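Section 12. Making and Displaying a Foam Flower Arrangement

12.1 Before You Begin

Read this section in full before opening the stem packets. The Flirlow Table Arrangement Kit contains 17 stems, precut foam leaves and petals, floral tape, and a weighted vase insert. Check the contents against the packing card. Missing parts should be reported to Drokari Customer Service, Tillport, quoting form 171.

Caution: The stems contain wire. Keep cut ends away from the face, and do not give the kit to children under the age of 12 without supervision.

12.2 Preparing the Stems

1. Lay the stems on a clean, flat surface and straighten each one by hand.

2. Slide the narrow end of a leaf onto the stem and press it flat for ten seconds.

3. Add the second leaf slightly higher, turned to the opposite side.

4. Wrap the joint with 2 turns of floral tape. Stretch the tape gently as you wrap; it does not stick until stretched.

Note: Foam leaves hold a curve once shaped. Bend them slowly between finger and thumb. 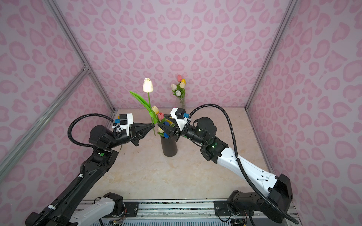
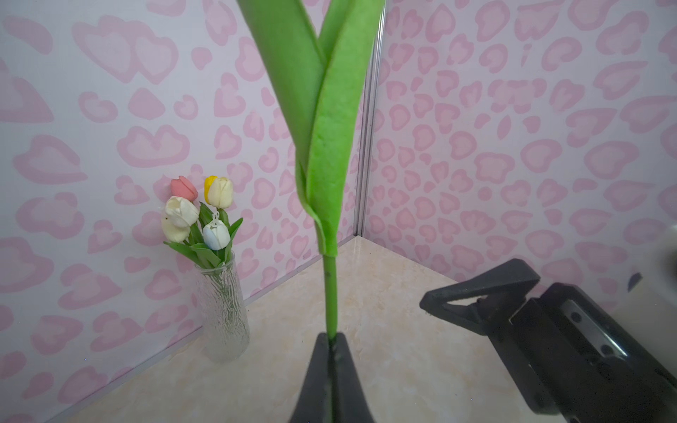 12.3 Filling the Vase

5. Place the weighted insert in the vase and confirm that it does not rock.

6. Insert the tallest stem first, at the center. Work outward with shorter stems, turning the vase a little after each one.

7. To shorten a stem, bend the lower end back on itself. Do not cut it until the full arrangement has been checked from all sides.

Caution: Do not add water. The insert will rust.

12.4 Placement and Care

Keep the finished arrangement out of direct sunlight and away from heaters. Remove dust with a soft, dry brush. Household sprays will stiffen the foam and must not be used.

Replacement leaves are sold in packs under the Procházka label. Packs made before January are a darker green and should not be mixed with current stock.

Section revised 3/13/20. Approved by Rozália Polák, Product Documentation.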